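Play corner check, Domgate building, second floor
Date: 10 January 2019
Checked by: Zoriana Zinchenko

Front door and hallway: OK
Closer is still a bit fierce, so mind your fingers. Larysa loosened it in December and I think it crept back.

Play food: OK, with a note
I gave the pieces a squeeze and a twist, looking for cracks, sharp seams and bits that could come off. Leaves and stems are what I always worry about! Anything that wiggles goes in my bag.
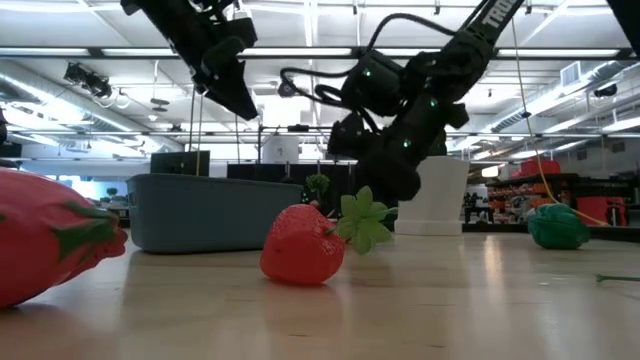 Play food: strawberry and dragon fruit.

Small parts tube is back in the top drawer, so please return it there (I spent ages hunting for it).

Outlets and cords: FIX
Cover missing on the outlet by the coat hooks. I stuck in a spare for now, but it's the wrong size and a determined three-year-old would have it out before snack time. Tin-yau, could you order 6 more?

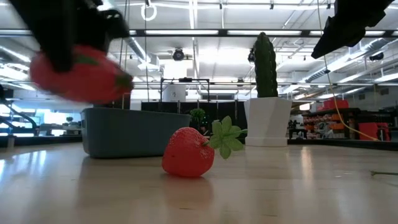
Window latches were fine, and the blind cords are all wound up high on their cleats, hooray.

Shelving: OK
Both wall brackets on the tall bookcase are tight. I leaned on it pretty hard and it didn't budge.

First aid kit: FIX
Bandages are low and the burn gel is out of date. Radymyr has the key to room 416, where the refills live.

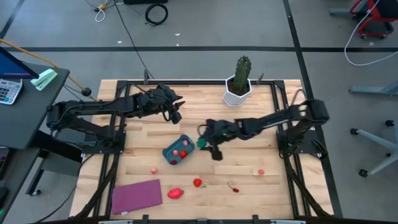
Extinguisher tag is current and the pin is in place. The smoke alarm is loud, as my ears can tell you.

Floor mats: WATCH
One corner is curling up near the sink. I taped it down, but I'd like to look again next visit.

Left to do: outlet covers, burn gel, bandages.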